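Trika opens advisory office in Dundier to help independent hotels plan, value and renew their properties
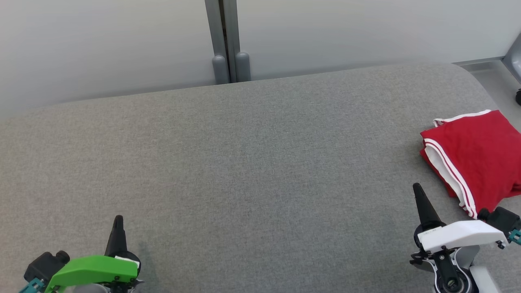
What will the new office do for a hotel owner who is thinking of buying, building or refurbishing? It will give them a clear written view of what the property is worth today, what it could earn once the work is finished, and how long the money is likely to take to come back.

2026-04-08, Dundier — Trika, the hotel consulting and valuation firm, is delighted to announce the opening of its new office in Dundier, where a team of 15 will look after independent and family-run hotels across the town and the surrounding district. The office took its first enquiries in March, while the paint was still drying in the corridor, and we have been touched by how many owners have already come up the stairs to introduce themselves.

Dundier has long been a place where people come to stay with families they have known for years. Many of its hotels have passed from parents to children, and quite a few of them have never been formally valued or studied. That worked well enough when a new roof or a new kitchen could be paid for out of a good summer, but lenders now ask for a good deal more paperwork than they used to, and so do insurers and would-be partners. We have heard the same thing from owner after owner — they know their own business inside out, and would like some help in putting it down on paper in a form that a bank will read.

The office will carry out feasibility studies, valuations and market studies, as well as operator searches for owners who would like to step back from the daily running of the house. It will also offer a shorter review, called Sukus, meant for hotels of fewer than 100 rooms. A Sukus review looks at rates, occupancy, staffing and the condition of the building, and ends with a written report and an afternoon spent going through it with the owner, for as long as the questions last and the tea holds out.

The first full assignment for the Dundier team is the Tlapale, a lakeside hotel of 101 rooms which closed its doors at the end of last season and whose owners are now weighing up a full refurbishment against a more gradual one, floor by floor. Trika has been asked to study both courses, to value the property as it stands and as it would stand on completion, and to advise on whether the old ballroom should be kept for weddings or given over to meeting space. We know how fond the town is of that ballroom, and we have already received several letters on the subject, all of them read with care.

To prepare for the opening, Trika put together a survey of overnight guests in the district, and we would like to thank the 3793 people who filled it in, many of them at reception desks with a queue behind them. Breakfast, quiet bedrooms and easy parking came up again and again in the answers, and so did the wish for somewhere pleasant to sit on a wet afternoon. The findings will be shared free of charge with every hotel that handed out the forms, and other owners in the district are welcome to ask for a copy.

"We have wanted to be in Dundier for a long while," said a spokesperson for Trika. "Hotels are bought and sold on figures, of course, and we take great care over ours, but you do need to have walked the corridors and talked to the housekeepers before the figures mean very much. Being close by lets us do that properly — and it means that an owner with a worry can simply drop in."

The office is open to callers on weekday mornings, with afternoons kept for site visits and booked meetings. A first conversation is free and carries no obligation. Owners who would like to come along are asked to bring their last three years of accounts if they have them to hand, together with any plans of the building, however old or dog-eared.

About Trika

Trika advises the owners, buyers and lenders of hotels on valuation, feasibility and development. Its work ranges from small guest houses to large resort and conference hotels.

Press enquiries should be addressed to the press desk at Trika's Dundier office. Copies of the guest survey and details of the Sukus review can be requested from the same desk.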